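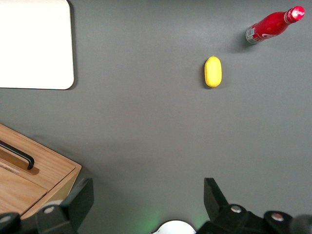

An April afternoon at Mindis

Jasmina Petek met us at the door and led us straight to the gray tables, which I'd been looking forward to all week - I do love a table with things on it! I took to the little wooden cabinet with its two drawers and dark bar handles, and to the yellow sponge nearby.
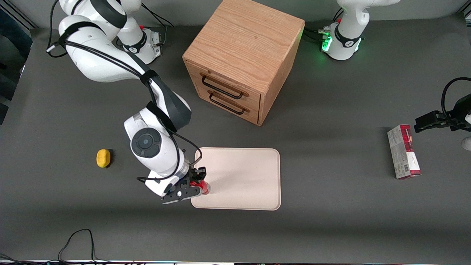 Do you need to book ahead for the open day?
Just turn up before 3 and ask for Jasmina or Donal Doherty at the front desk.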